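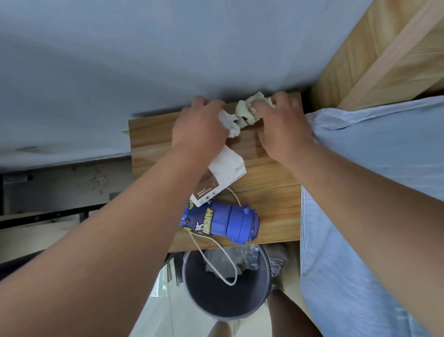 Avberg would like to sell you a robot that tidies the bedside. The Morris arrives in two boxes, takes 11 minutes to set up and costs $62 a month, a sum for which many teenagers would at least consider the job.

It learns from people. At Avberg's office in Bodolville, the training library is built on footage of ordinary cleanup: tissues gathered, bins filled, bedside boards wiped. Used tissue is the hard part – it tears, it clings, and no two wads are alike.
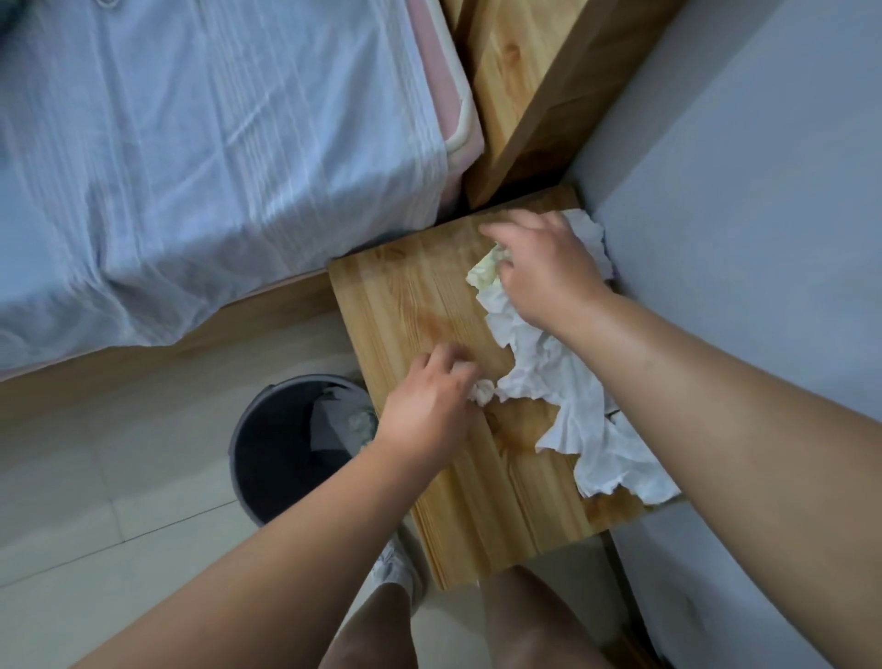
My test unit managed a heap of it in about 12 minutes, then tried to throw out a bookmark. Fullwood's rival model is faster but gives up on anything damp. I'd take the Morris, and hide the bookmarks.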